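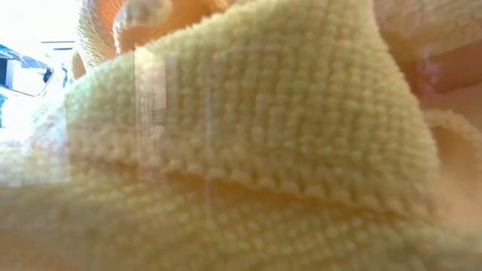
Rodica Tănase says cloth is the meanest thing you can hand a beginner, and that she would assign it first every time. A box keeps its shape while you think, she says. Fabric makes you start over.

Her students at the Zukotdale robotics club took her up on it - with real glee! Their project, called Claka, is a two-armed tidying system built for the Torix student challenge, where teams get 12 minutes to put away a pile of towels.
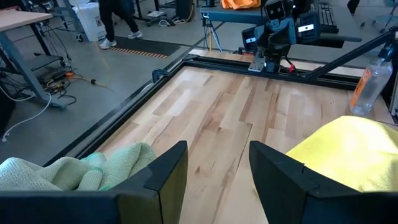
Emiliano Vidal wrote the first grasping routine over a weekend in February, and it's wonderfully stubborn code. He wanted one plan that would work for any fabric in the pile. The crumpled green towel has a looped surface and the yellow cloth a smoother one, so he has both out on the butcher block to keep his plan honest. The team has logged 532 practice grasps and wants 1,000 before the challenge.

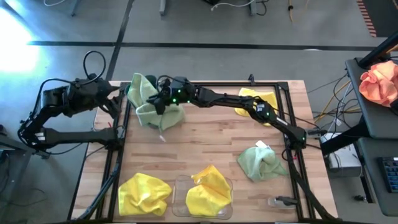 After that comes folding, which the club's nine members already argue about over pizza. Vidal wants to fold in the air. Tănase has told him to try it on the table first.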